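坐到终点站再说

12/12/2025

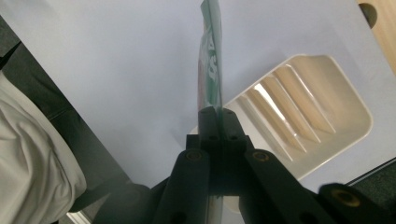
Đạt Lý：看完你上一篇我就想问，坐公交坐到终点站，然后呢？终点站不就是一个掉头的圈，旁边一个关着门的小卖部？我住在15路终点附近，每天下车都想赶紧回家，实在想不出有什么好看的。不过你要是真来，提前说一声，我告诉你哪边的路灯是坏的。

这条留言我看了好几遍，越看越高兴。住在终点站附近的人终于出现了！而且15路我居然还没坐过，一直把它当成“随时都能坐”的那条线，结果就一直没坐。于是上个休息日我换了双厚底鞋，出门往河边的总站走，本来打算坐完回来在评论区回一句“去了，挺好的”，结果回来以后越写越长，干脆单独写一篇。

先给新来的朋友交代一下。我搬到Stimholm以后一直没有车，驾照倒是有，在抽屉里躺着。刚来的时候语言不太灵光，又不好意思老拉着同事问路，就想了个笨办法：挑一条公交线，从头坐到尾，看看窗外有什么，下车走一圈，再坐回来。一开始纯粹为了认路，后来路早就认熟了，这个习惯却留下来了，而且越来越上瘾。我现在看见一个没去过的站名都会心痒，尤其是那种起得莫名其妙的，比如“旧秤”“两家门”“面粉桥北”。面粉桥北我去过，桥是有的，面粉没闻到，但是桥底下有人在钓鱼，钓鱼的大爷很认真地跟我讲了半天水位，我听懂了一半，点头点得很真诚。

说回15路。

它从河边总站出来，先绕老城半圈。这一段说老实话谁都熟，市政厅、旧邮局、那排卖眼镜的店。但坐在公交车上看跟走路看很不一样，车上的视线高，正好平着二楼的窗户。我在这条街上走过无数回，从来没注意到眼镜店楼上有一间练舞的教室，镜子贴了一整面墙，几个上了年纪的女士扶着把杆在抬腿，抬得还挺高！车在那儿等红灯，我就一直看，看到绿灯亮了还有点舍不得。

所以我一直推荐坐靠右边的位置。这里车靠右走，右边离楼近，二楼的生活看得清楚，晾的衣服，窗台上的猫，谁家把圣诞灯挂得歪歪扭扭。左边看到的主要是对面来的车。当然有一种情况要坐左边，就是线路沿着河走的时候，去程河在左，回程河在右，那去程就坐左边。我在本子上专门记了每条线该坐哪边，自己都觉得有点好笑，可是真的有用，尤其是冬天，太阳低，坐错了边会被晒得一路眯着眼。

过了老城以后车上的人换了一批。这也是我特别喜欢的地方。一条线开得够长的话，车上的人会整批整批地换，上班的人在大楼那边下了，上来一批去医院的，医院下完了，再上来一批放学的。放学的那批最吵，也最好玩。那天我后面坐了两个初中生模样的男孩，争论如果可以永远不睡觉，但是每天必须多吃一顿饭，划不划算。一个说当然划算，另一个说那你洗碗也要多洗一次。前一个沉默了很久，大概真的在算。我差点回头加入讨论。

医院那站过后，路开始往上走。Stimholm的人都说自己的城市是平的，我不同意，你们去坐15路，过了体育场以后那个坡，司机换挡的声音都变了，老式的那种车，整个地板跟着嗡嗡响，坐在后轮上面的人能一路麻到牙齿。我特意坐在后轮上面。这个位置高一点，脚有点没地方放，但是看得远，坡顶那一下，整个河湾一下子摊在背后，你得赶紧扭头看，过几秒就被树挡住了。

Đạt Lý，这个坡你每天坐，你有没有扭过头？我猜没有，换成我每天下班累成那样，也是低着头看手机。所以我一直觉得外人坐别人的通勤线是捡了便宜，别人已经看腻的东西，我这儿全是新的。反过来也一样，我自己每天坐的那条92路，有个朋友来玩的时候坐了一趟，下车激动地跟我说你们家门口那个水塔也太漂亮了吧！我愣了半天，什么水塔？第二天专门抬头看，真有，砖砌的，顶上一圈小窗，确实漂亮。我在它底下住了这么久。

坡顶以后还有好几站，站名越来越短，人越来越少。最后车上剩下我和一位抱着一捆葱的老太太。葱特别长，她把葱竖着靠在旁边的座位上，像带了个孩子出门。她下车前跟司机说了句什么，司机笑了，回她一句，两个人明显认识。等她下去，司机从镜子里看我，问我是不是坐过头了。

每次都会被问这句话，我现在已经有标准回答了：没有，我就是想看看终点。司机们的反应分好几种。有的耸耸肩，有的以为自己没听清，再问一遍。最好的一种是突然来了兴致，开始给你介绍。15路这位就是最后一种，他说终点没什么，但是往上走有个水池，以前是给整个片区供水的，现在干了，小孩在里面滑滑板，你可以去看。然后他想了想又说，面包房今天应该开着。

你们看，“终点没什么，但是”，几乎每个人都这么开头，后面一定有东西。

15路的终点叫Ullavico。进口处立着一块旧牌子，写着地名，底下是人口：2,768。不知道是哪一年的数字，漆都裂了，旁边也没有新的。我挺喜欢这种牌子，有种很认真的劲儿，那个八也算在里面，不给你抹成整数。我站在牌子前面想，不知道当年最后那个是谁，是个刚出生的，还是刚搬来的。

Đạt Lý说得没错，掉头的圈有，小卖部也有，也确实关着门，玻璃上贴着一张手写的纸条说“马上回来”，纸条的胶带已经黄了。我绕着圈走了一遍，圈中间种了一棵树，树底下有条长椅，椅子朝着马路。一般长椅都朝着风景，这条朝着来车的方向，坐上去才明白，是给等人的人坐的。我坐了一会儿，没有人可等，但坐着挺舒服。下一班车上来的时候我看见有个男的从坡上小跑下来，接到一个拖箱子的女孩，箱子一抢过去就往回走，两个人话都没说几句。我在椅子上看得特别感动，赶紧站起来走了，怕人家觉得我奇怪。

面包房叫Kassab，就在往水池去的那条路上，门脸很窄，走过去会以为是谁家的车库。味道倒是老远就有。里面只有一张台子，一个烤炉，墙上挂着一个大钟，比实际时间快，后来知道是故意拨快的，为了让自己早点起炉子。老板叫Issa Bataineh，我推门进去的时候他正在往面饼上撒百里香和芝麻，头都没抬就说等一下，现在拿出来的不好吃，再等一炉。做生意的人劝你别买刚才那炉，我立刻就信任他了！

我就站在那儿等，顺便聊天。他问我从哪儿来，我说从河边总站，他说不是问这个。我说哦，那是很远的地方，坐15路到不了。他大笑。后来他告诉我，他刚到这里的时候也不认识路，有一回在车上睡着了，一路睡到终点，醒过来天都黑了，司机在抽烟，要等一阵才往回开。他下来走了走，看见这间屋子空着，窗户上贴着出租。他说当时没多想，就是把电话抄在手上了，第二天手上的号码糊了一半，他又坐车上来抄了一遍。

我听得简直要鼓掌。这不就是坐到终点站的最好的理由吗，虽然他那次是睡过去的。我问他后来还在车上睡着过没有，他说现在不敢，怕再租一间。

面饼出炉以后烫得拿不住，他用纸给我卷起来，叫我别走远，先吃一口再走，凉了就是另外一种东西了。我当场吃了一口，油从纸底下漏出来滴在鞋上。芝麻很香，边上有点焦，中间是软的，百里香的味道冲到鼻子里，我吃完第一张马上又要了一张，然后给家里带了几张。带回家的果然是另外一种东西，不过用平底锅干烙一下，能救回来大半。如果你们也去，记得带个布袋，塑料袋会把饼闷软，这是我用失败换来的。

吃着饼去看水池。路上要爬一段台阶，台阶边上有人种了羽衣甘蓝，种得特别整齐，一看就是较真的人。水池比我想的大，方方的，四面斜坡，水泥面被磨得发亮，真有小孩在里面滑，从这边冲下去，再从那边冒上来，轮子的声音在池子里来回撞，像在打雷。旁边立着块说明牌，讲这个池子的来历，牌子上说这里海拔150米。我对数字一向没什么感觉，但是站在那里往下看，河湾那边的灯正好开始亮，老城、体育场、医院，刚才坐车一路经过的地方全在底下，可以用手指头从头到尾描一遍15路走过的线。我就真的描了，手指上还有油。

这种时候我总是特别开心，开心得有点没道理。可能跟小时候有关系。我小时候家门口有一条公交线，我妈每天坐到中间的纺织厂下车，我跟着她，也总是在那里下。车再往前开去哪儿，我问过，我妈说，前面啊，前面没什么。我那时候就想，没什么那为什么还有那么多人不下车呢？他们都去哪儿？我趴在厂门口的栏杆上看车开走，车屁股冒一股烟，拐个弯不见了。后来长大了去外地读书，再后来出国，那条线到底通向哪里我一直不知道。

前年回家，我专门去坐了一回。线路改过号了，厂也早没了，变成了一个卖建材的市场，但弯还是那个弯。过了弯以后我整个人贴在窗户上。有一段高高的围墙，有一个卖鱼苗的，有一大片拆了一半的房子，里面还开着一家理发店，灯转着。最后停在一个菜市场后门。我妈说得也没错，是没什么，可我站在那个菜市场后门，高兴得给我妈打了个电话，说我到前面了。我妈说你到哪儿了？我说就是前面！她说你神经病啊，顺便买点藕回来。

我买了藕。那天的藕汤特别粉。

后来我跟我妈说，你坐了那么多年，就没想过往前坐坐？她说想过的，有一天下班下着大雨，不想下车，就没下，多坐了两站，后来心里发慌，觉得家里饭还没做，赶紧下来往回走，鞋全湿了。她讲的时候笑得不行。我听了以后有一阵子没说话。所以今年年初她来我这里住的那段时间，我带她坐了92路全程，头到尾，谁也不用做饭。她坐在右边靠窗，一路上不停地说，哎你看那家阳台，哎你看那个人遛了那么大一只狗，到了终点比我还不想下车。终点是个苗圃，一月里什么都光秃秃的，她硬是跟看门的人比划着聊了半天修枝，语言完全不通，比划得热火朝天，最后人家送了她一把剪下来的枝条，说插水里会发芽。真发了。

常有人问我要怎么开始，我就把自己摸出来的一些做法写一写，随便看看，不用照着来。

出发前先看末班车。这一条我放在最前面，是吃过大亏的。终点站的末班车常常比市区早很多，节假日更早，站牌上那行小字一定要读完。我有一次没读，在一个养马的村子里走了很久才走到有车的大路上，一路上马都在看我。

尽量不要挑高峰。高峰时候你占着一个靠窗的位置看风景，旁边站着下班回家的人，我自己心里过不去。上午晚一点，或者下午早一点，车空，司机也松快，愿意讲话。

手机可以带，地图别老开着。我的规矩是去程不看地图，回程再看。去程看了就会一直盯着那个蓝点挪，窗外都没看见。回程打开来对一对，哦，原来刚才那条小河就是流到我家后面的那条，这种时候特别过瘾。

带个本子。我用的是Dadach的那种小横线本，硬壳，垫在膝盖上能写字，坐车颠得字像蚯蚓，回家有一半认不出来。认不出来也有意思，上次有一行我看了半天，像是“蓝门，狗，很生气”，到底是门生气还是狗生气，完全没有印象。

到了终点先找厕所，再找吃的，再找高处。找不到高处就找水边。实在什么都没有，就沿着车来的路往回走一站，边走边看，走到上一站上车。走一站的工夫常常比坐一整条线看见的还多，我在一条特别平淡的线上就是这样撞见一个修手风琴的铺子，门口挂了个牌子写着“请进来，我耳朵不好，敲门没用”。

还有就是跟司机说谢谢。这里的人下车都会说，从后门下也会冲前面喊一声，我刚来的时候喊不出口，嗓子里卡着，现在喊得比谁都响。终点站下车说的那声谢谢跟平常不太一样，因为车里就剩你一个人了，司机多半会回一句。15路这位回的是，下去的车在对面，别上错了。

回程的时候天已经黑透了。车里开着灯，窗外什么都看不清，窗户上全是自己的脸。以前我觉得回程浪费，后来发现晚上的车有晚上的好，路过那些亮着灯的厨房，一家一家，像在快速地翻一本画册。有人在炒菜，有人站在水池前面发呆，有个小孩在桌子底下爬。眼镜店楼上的舞蹈教室还亮着，换了一拨人，这回是一对一对的，在跳慢的，有个男的老低头看脚。

下车以后我抱着那几张饼走回家，袖子里全是百里香味。

Đạt Lý，你说的坏路灯我找到了，在水池下来的那段台阶旁边，右手第一盏，一闪一闪的，另外小卖部后面那盏干脆不亮。我踩空了一级，没摔。你平时走哪边？还有，Kassab你肯定吃过吧，你一个字都没提！住在那么香的一条路旁边，还说想不出有什么，我要替那炉面饼抗议一下。

下一条我想坐往港口方向的那条，听说终点要过一座会打开的桥，碰上船来就得在车上干等。我巴不得碰上。有住那边的朋友请留言告诉我坐左边还是坐右边，还有桥头有没有热的东西喝，最近风实在太大了。

至于评论里问藕汤怎么做的那位，我妈的做法是排骨先焯过，藕切大滚刀块，砂锅，小火，盐最后放，别的她都说“你看着办”。藕一定要买粉的那种，挑胖一点短一点的，表皮颜色深些没关系。我在这边买不到好的，亚洲超市偶尔有，常常是脆藕，炖多久都脆，只好切片凉拌。要是哪位在Stimholm见过粉藕，不管多远，哪路车能到，告诉我，我坐过去。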